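From: Fionnuala Moynihan
To: Furniture and Interiors list
Date: 2026-05-11
Subject: Re: Reading room tables, surface condition and choice of finish

Dear colleagues,

Thank you to those who replied to the first circular. I am answering Helmi Laaksonen's message on the list so that the other branches may have the same information.

Helmi Laaksonen wrote:
> We have been asked to confirm whether the small brown marks on the
> pale tables at Hosthorpe should be treated as stains before the new
> finish is applied. Our cleaning contractor believes they are tea or
> ink and has proposed to sand them out. We would also like to know
> whether the tops are solid wood or veneer, as the purchase papers
> from Pitkänen do not say. There are 35 tables in all, 18 of them in
> the main reading room.
>
> Please advise before the work is scheduled.

On the first point, the contractor should not sand any mark until it has been looked at under a good lamp. Pale woods such as maple and birch often carry small reddish or brown streaks of their own. These run into the wood, and sanding will not remove them. A spill usually lies across the grain and has a softer edge or a ring. In doubtful cases, wipe the spot with a white cloth barely dampened with water and a little mild soap, then dry it at once. If no color comes away on the cloth, record the mark on the condition sheet and leave it alone.

I inspected one of the Hosthorpe tops last week and found a small reddish-brown spot of this sort. I could not settle whether it is a mineral streak or an old stain. It has been entered on the sheet as "undetermined" and no treatment is recommended.

On the second point, please treat every top as veneer until an edge has been examined. The broad, arching figure is found in both veneer and solid boards, so the face alone will not answer the question. Jouko Peltonen has offered to check the underside and edges of two tables when he is next on site. Until he reports, machine sanding of any kind is suspended at Hosthorpe, and the same applies to the older furniture from the 1921 building.

As to the finish, the working group has compared a clear satin and a full matte. Elsa Suominen prefers the matte for rooms with strong window light, where a pale top can throw back a good deal of glare. My own view is that satin is easier to wipe down and shows the grain better. Branches may choose either, but one room should not contain both. Requests should reach Saimi Lehtinen in writing, with the table numbers listed, if the work is to be done during the August closing.

A close view of pale wood grain is attached.

Yours sincerely,

Fionnuala Moynihan
Furniture and Interiors

Attachment (1)

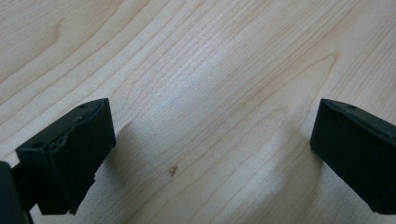
Pale wood surface with arching grain and a small reddish-brown spot near the lower center.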